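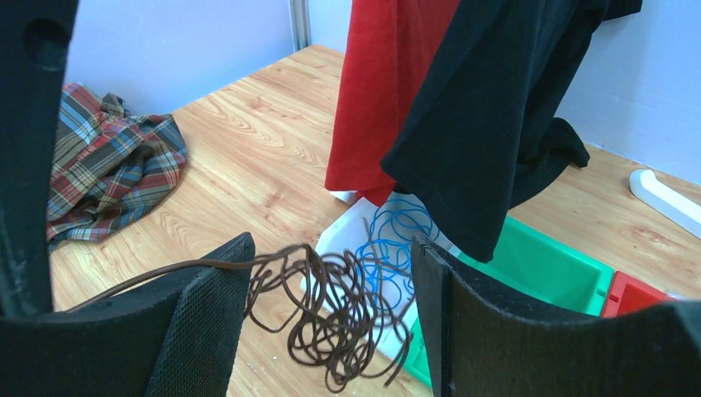 Figure 6. Sorting table with cords, cloth and bins.

Section 5: Sorting Cords and Cloth Items

Use this section once the table is in place and the bins are on it. The Villora set works on any flat tabletop. A wall behind the table is helpful but not required.

Before you start

Clear the table of food and drinks. Decide which bin takes which kind of item and write it on the card that came with the set. Bin colors have no fixed meaning — use them as you like, but keep the same order each time.

Sorting cords

1. Lift the tangled cord and let it hang. Find one free end.
2. Work the free end back through the loops, one at a time. Do not pull hard on the middle of the snarl.
3. When the cord is clear, wind it loosely around your hand and slip it off.
4. Place it in the cord bin. Keep cords of different colors apart if you plan to use them separately.

CAUTION: Keep cords away from small children and pets. Loose loops can catch on fingers or necks.

Sorting cloth items

5. Spread crumpled cloths flat, smooth them with your palm, and fold in half twice.
6. Take down hanging garments last. Turn sleeves right side out before folding.

NOTE: If a hem or sleeve hangs low over a bin, move the bin forward before you fill it. Fabric tends to snag on cords when both are lifted together.

Do not load a bin with more than 600 grams of cord. Heavier bundles are hard to lift out and will tangle again — split them between two bins.

For replacement cards and bins, see Section 6.

Revised August 2, 2022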